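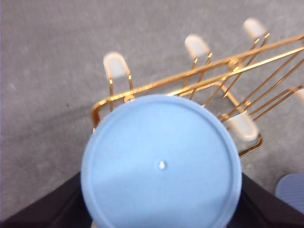 Preparing the arm for our open day: lids and a dish rack

Posted in Clubs and Workshops, Sarkbridge community help

Lutfa Mondal
Hello to all. In December our workshop has an open day and I am responsible for the robot arm table. The arm must take plastic lids and put them in a gold wire plate rack, the kind with white tips on the wires. We work on the carpet because the visitors can then stand in a circle and see from all sides, also the small children. We expect 200 people, and each group has 15 minutes with us.

My difficulty is with the light blue round lid. The arm takes it well between its two black fingers, but when it comes over the rack, the lid covers a large part of what the wrist camera can see. The person who is steering then cannot judge where the gap between the wires is. In practice yesterday we did 13 tries before I stopped writing them down, and the rack was pushed away on the carpet many times. How do other groups make such a demonstration? I would not like to change to wooden blocks, as we did blocks last year and people went to drink coffee.

Shayne Tawhiri
Use a bigger rack.

Ville Aaltonen
I had the same trouble when we showed our arm at the Tikero library evening, only with saucers. I can tell you what helped us, and maybe a part of it is useful for you.

First, fasten the rack. On carpet it slides very easily. We put a heavy board under it and tied the bottom wires to the board with cable ties. Please check that the ties do not stand up, otherwise a finger of the gripper can catch on them.

Second, turn the lid on its edge early, when it is still well away from the rack. If the lid comes over the rack flat, the camera sees mostly lid. When it is on its edge you get a thin line, and you can steer this line into the gap. We made a rule that the turning must be finished before the arm passes a piece of tape on the floor.

Third, put a second camera at the side, low, and show it on a screen also for the public. Ours cost 470 in our money and that was too much, an old telephone on a stand would do the same work. The visitors liked the side picture more than the arm itself.

I would also practise with the lamps which will be on during the day. Shiny gold wire gives strong reflections, and our steering person, Sointu, was quite tired in the eyes after two groups.

Lutfa Mondal
Thank you, Ville. The tape I will try this evening. May I ask how near to the rack you put it?

Ville Aaltonen
One hand's length, with the fingers spread. For a large lid I would take a little more.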